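Clisosura: IPO filing and first-week trading records

Version 4
Maintainer: Obed Abugri

Summary

Clisosura is a table of initial public offerings with the price terms from the filing documents, the first-day open and close, and closing prices for the rest of the first trading week. It was put together at Padstead to study how far the opening price moves from the offer price, and how much of that move is left at the end of the week. Version 4 has 1894 rows. Of these, 1588 have a complete set of closing prices and are flagged as such.

What is in a row

One row is one offering of common stock. The columns are:

offer_id: internal key, stable across versions
sector: one of the Trummer sector codes, see below
range_low, range_high: last price range filed before pricing, in dollars
offer_price: final price per share
shares_offered: primary and secondary shares together, overallotment excluded
open_1, close_1: first-day open and close
close_2 to close_5: closes for the next trading days, blank if missing
complete: 1 if close_1 to close_5 are all filled, otherwise 0
amended: number of times the price range was changed before pricing

Prices are as traded at the time. Nothing is adjusted for later splits. If you join this table to an adjusted price series the returns will be wrong, sometimes by a large factor, and the error is not always obvious from a plot.
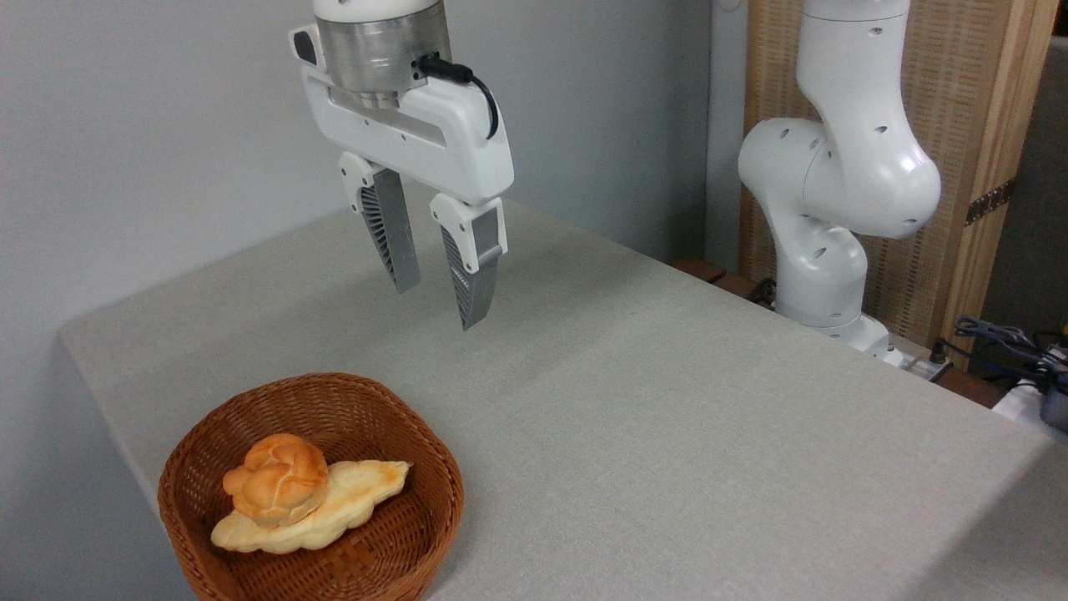 Sources and collection

Price terms were typed in from the final prospectus by two readers working apart. Where the two entries differed, a third pass was made against the document. Trading prices come from the Sustley end-of-day files. Sustley reports the open as the first printed trade on the listing exchange, so open_1 can differ from figures given in the press, which often quote the indicated price.

Sector codes follow the Trummer list as it stood in April. Software and internet services were one code up to version 2 and are split from version 3 on. Older rows were recoded by hand.

Exclusions

Left out: closed-end funds, blank-check companies, unit offerings, direct listings, and offerings priced under 2 dollars. Spin-offs are kept only if shares were sold to the public for cash.

Known problems

- amended is too low for older rows. Early filings did not always mark a changed range as an amendment.
- Offerings pulled after a range was filed are not in the table. Any model of pricing against the range sees only deals that went through.
- A few rows have range_low equal to range_high. These are fixed-price deals and should be dropped before computing position in range.
- close_1 is missing where trading was halted before the end of the day. Do not fill it from close_2.

Changes in version 4

Corrected shares_offered where the overallotment had been counted in. Removed duplicate rows for dual-class listings - the class sold to the public is the one kept. Column order is unchanged.

Use

Free for research and teaching. The Sustley price columns may not be passed on as a separate file. Corrections go to the maintainer with the offer_id and the prospectus page.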